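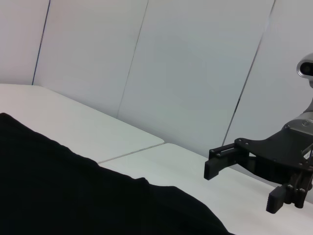
Figure 2. Black cloth on a white tabletop.

4. What readers said about maps

I went into this part of the study pretty sure I knew how it would go. I've been reading fat fantasy novels since I was eleven, and I always flip to the map first, so I figured most people who like the genre would do the same. The survey had 3449 usable responses, and of those, 2146 said they look at the map before reading the first chapter. So far so good for me. But when I asked how often they went back to it later on, the answers got a lot messier, and that's what I want to spend this section on.

The trouble starts with the word "back." Lefteris Dimitriou, who coded the open answers with me, pointed out that some readers flip to the map every time a new town gets named, while others go back once, usually when an army starts marching. We'd put both groups in the same box. We ended up splitting them, which meant reading all the comments over again (sorry, Lefteris), and I think the new split is the most useful thing in the paper.

I'll call them checkers and planners. Checkers want to know where they are right now. One of them wrote that reading the Bunier books without the map open was "like being driven somewhere in the back of a van." Planners care much more about distance. They want to know how long it takes to ride from Clallau to the coast and whether the author has cheated. They do catch authors cheating! A planner in our interview group had worked out that a messenger in the second Bunier book covers the whole Lowther valley in one night on a lame horse, and she was still mad about it.

We did 53 follow-up interviews, mostly over the phone. Valeriano Casado ran the ones in Spanish and I ran the rest. I tried to stick to the script and mostly failed, because people who like invented countries really like talking about them. What came up again and again was the edge of the map. Readers of both kinds told us they spend a lot of time looking at the bits where the drawing stops or where there's a name and no detail. Several said they'd picked up a sequel because of a place name that never got visited in book one.

This doesn't sit well with Naidoo's argument that maps mainly work as a promise of order. Lwazi Naidoo says the map tells the reader that somebody has this world under control. I like that argument and I've taught it for years – but the people we talked to seemed happiest where control ran out. Maybe both can be true of the same reader on different days. Our questions weren't built to catch that, and I wish they had been.

Ebook readers were a different story. Paging back to a map on a small screen is a pain, and a lot of them just gave up by chapter three or so. Some printed the map out. Kiri Paewai's earlier work on Plandard fan groups found the same habit, with people sharing cleaned-up copies and adding their own roads. I come back to those added roads in Section 5, since they raise the question of who gets to finish a map.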